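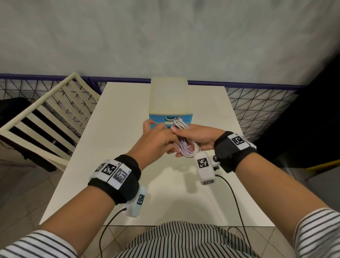

*Cable drawer day. One lead coiled, plenty more to go.*

**flindulthorpe_jo**
Right, who here keeps old leads? We're moving in November and I've got 13 years of them in a box under the stairs. My other half says bin the lot. I say the minute I do, something turns up that needs one!

**lutz_diekmann**
Keep one of each and let the rest go. I did mine before our last move and I've missed precisely none of them (well, one, for an old radio, and I got another for 90p at the car boot).

**plavel66**
Disagree with Lutz there. If they're sorted they take up no room at all. I coil mine, put a bit of masking tape on with what it's for, and into the drawer. The trouble is people chuck them in loose and then it's spaghetti.

**lutz_diekmann**
They take up a drawer, mate. That's room.

**HalfdanT**
Whatever you do, don't wind them round your elbow. My dad did that with everything and they all came out twisted. Loose loops, soft tie, done. Also don't put them in the general bin, our tip has a cage for small electricals.

**flindulthorpe_jo**
Ooh, didn't know about the cage, will ring ours. Halfdan, what do you use for ties? I've been using freezer bag ones and they're a bit scratchy.

**HalfdanT**
Strips of old bike inner tube. Ugly, but they last for ages.

**plavel66**
Garden velcro off the roll for me. Cut it longer than you think.

**lutz_diekmann**
Still say bin them. Sorry, cage them.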